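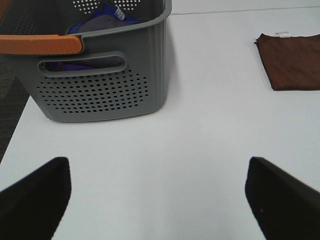 About Prernel

Prernel is a contract textile testing laboratory. We measure shrinkage, colorfastness and seam strength for makers of bedding, workwear and hospital linen. Laimutė Sepp founded the company with one washer and a rented bench. The lab now handles roughly 700 samples a month.

Samples are conditioned for 72 hours before the first measurement. Standard reports are issued within 5 working days of that point. Seidu Dogbe heads the colorfastness section and signs all dye transfer results.

Samples are received Monday to Friday, and on Saturday by appointment.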